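Home Care Guides > Drinkware > Set-up and Use
December 9, 2024
By the Plevero product guides desk

Section 4. Sorting, washing and standing up your tumblers

This section is for the Plevero coloured plastic tumblers, sold loose or in mixed lots. Please read sections 1 to 3 before, if you did not do it already. The steps are the same for the home kitchen and for the small café or community hall. You need a clear piece of counter, one flat tray with a raised rim, a soft cloth and mild dish soap.

4.1 Lay out and sort

1. Wipe the counter and let it dry. A stone or marble-patterned top is fine, but it is hard, so do not drop the tumblers on it from a height.

2. Put the tray on the counter, near to you. The tray must lie flat and not rock.

3. Take the tumblers out of their bag and lay them on their sides. They may lie partly on the tray and partly on the counter at this stage. Do not stack them yet.

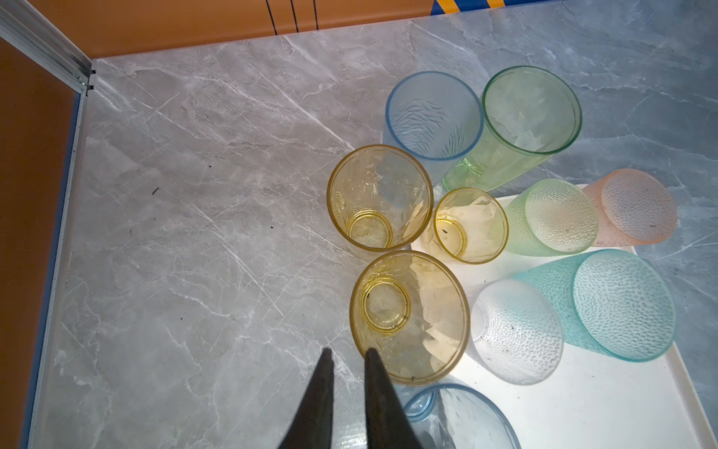 4. Separate by colour first, and by height second. In a mixed lot the same colour can come in more than one height, and a short tumbler pushed inside a tall one can be difficult to take out again.

5. Turn each tumbler to the light and look down to the base. Small dark specks like to stay near the base, where the rings are moulded. Put any such tumbler aside for washing by hand.

Note: The wall pattern is not the same on all tumblers. Rippled, dimpled and faceted walls are all normal and do not mean a fault.

4.2 Wash

6. Wash in warm water with a little soap. Use the soft cloth for the wall, and a bottle brush with soft hair for the corner between wall and base.

7. Rinse two times. Soap which stays in a faceted wall will dry as a white mark, and it can be mistaken for a scratch.

8. Let the tumblers dry with the mouth down on a rack. Do not dry them upside down on a flat tray, as the air cannot come in.

CAUTION: Do not use steel wool or scouring powder. Do not pour boiling water into the tumblers. Do not put them in the microwave or on a warm stove.

4.3 Check before standing

9. Stand the tumblers upright, close together, and look straight down into them. From this position you see the rim, the wall and the base at one time. A crack in the rim is easy to find like this, also with a finger moved slowly along the edge.

10. Compare the rims. The rim looks darker than the wall because the plastic is seen edge-on. This is correct. 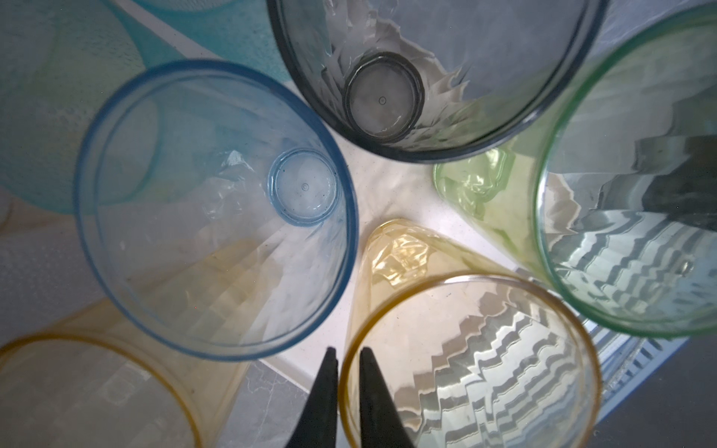
Fig. 4-2. Tumblers standing in a group, seen from above. Blue, grey, green and amber colours.

11. If a tumbler leans when it stands alone, look under the base for a crumb or a piece of label. Clean it and try again. If it still leans, do not use it for drinks. See section 7, Returns.

Note: Bright zigzag lines inside the wall are only reflections of the room light. Move the tumbler a little and the lines move too. A real scratch stays in its place.

4.4 Stand on the tray

12. Wipe the tray also. Dust and small specks on the tray will go to the bases and then to your shelf.

13. Begin with the tall tumblers and put them at the back of the tray. The rims may be close, but leave enough space for two fingers if you will carry the tray.

14. Fill the rest of the tray from the back to the front.
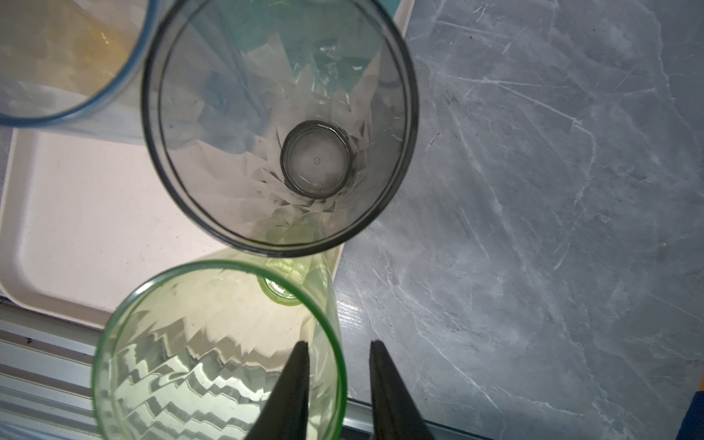

15. Keep the tray away from the counter edge, with all four corners supported. Lift with both hands, one at each short side.

CAUTION: Do not carry a full tray with drinks inside the tumblers. Serve empty and pour at the table.

4.5 For larger sets

Halls and cafés that hold more than 200 tumblers should do steps 4 and 5 every July, and write the result in the stock sheet at the back of this guide. Our Drarkthorpe stockroom keeps one tray for each colour. Replacement tumblers are ordered under the name Drokalora for the tall size and Rugemalira for the short size. The order form is on page 38, and the care symbols are explained on page 23.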